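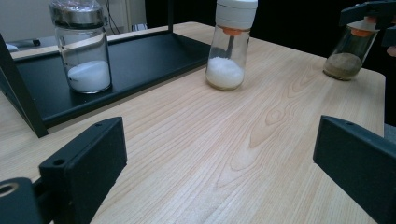 Unit 2: Powders, Grains and Why They Flow

Monday, 8 July 2019
Notes by Yee-man Lu

Welcome back! Last week was all liquids, and today we get to my favorite stuff in the whole course: things made of lots of little solid pieces. Flour, salt, rice, sand. Each piece is a solid, but pour a bagful of them and the lot moves almost like water, until it suddenly stops and sits there in a heap. Water never does that!

The slope of the heap

Pour dry sand slowly onto a flat plate. The cone grows, gets steeper, and then little slides start running down the sides. From there on it gets wider and taller but keeps the same slope. We call that slope the angle of repose. Smooth, round grains give a low heap, and rough or jagged ones a steeper heap (they catch on each other). Try it with sugar, then with rice, and sketch both from the side.

Fine powders are a different animal. A speck of flour weighs so little that the weak pull between neighboring specks can beat gravity, so flour clumps, hangs on to the side of a jar and can stand in tiny cliffs. Salt grains are much bigger and mostly ignore each other.

Packing

The same flour can fill a cup in very different amounts. In the worked problem, 300 grams of powder is poured into a container and takes up 558 milliliters. Find the bulk density (mass divided by volume, so 0.54 grams per milliliter when rounded). Now tap the container on the table until the level stops dropping and think about which of the two numbers changed. This is also why bakers weigh their flour!

Shake a mix of big and small pieces and the big ones tend to climb to the top. Look into any box of muesli. There is more than one cause, and we'll argue about them on the day of the lab, so bring opinions.

For next time

Read page 82 of the course reader, the part on hoppers and blocked chutes. Do the sugar and rice heaps at home and bring both sketches. Problem 2 is optional but really fun.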